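4.2 Flexible items: the jewellery task

We had expected the kitchen tasks to be the hard ones. Kitchens have glass and wet things in them, and the first draft of this paper contained a confident paragraph about how sorting jewellery would serve as a gentle warm-up for the policy. That paragraph has been removed. The jewellery task, collected in homes under the Makori protocol, has the lowest success rate of any task in the set, and most of this section is spent working out why.

The instruction given to each demonstrator is short: move the pieces between the cloth and the box, one at a time, using either hand. No order is prescribed. Demonstrators use two hand-held grippers, each with its own wrist-mounted fisheye camera, and the policy is trained on those views alone. We do not supply a depth image or an overhead view, and we do not tell the policy what a necklace is. 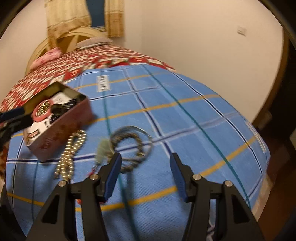
Musyoka Mugo
Jomen Manipulation Group, with Breritness

Figure 3. Wrist view from the jewellery task, jaws open. A string of pearl-like beads lies folded in front of the box; the pieces beyond the left fingertip are blurred. The second gripper enters at the left.

Figure 3 shows most of what troubles us. The folded strand of beads passes behind the left jaw, so the policy has to decide where to grasp something whose lower part it cannot see. A rigid object is forgiving here, as one visible corner says a good deal about the rest. A strand of beads says very little about itself. Inside the box, the black beads form a tangle, and our early labelling scheme, which asked annotators to mark each item separately, met this tangle with great optimism and was withdrawn after 2 rounds.

Motion blur is the second difficulty. In Figure 3 the group of pieces nearest the left fingertip is smeared, including a pale green pendant or tassel that a human would be reluctant to name with certainty. Our original filter, inherited from the Hosurance pipeline, threw out any clip with blur near the fingertips. Applied to this task it threw out many of the grasps, which are the part we wanted. We now keep blurred frames and drop a clip only if the camera pose is lost.

The cloth deserves a mention. Wide stripes and large squares are very good for tracking the camera and rather bad for finding thin objects, and the two effects arrive together. We tried masking the background before training. The masks removed the stripes and, with equal enthusiasm, the finer chains.

The final policy was run for 90 trials. Failures fell mostly into two kinds: grasping two pieces at once, and lifting a strand by one end so that it dragged its neighbours along. In 7 trials the policy closed its jaws on the cloth itself and lifted that, smoothly and with high reported confidence. We count these as failures, though the motion was among the best we recorded. Section 4.3 repeats the trials with a plain cloth.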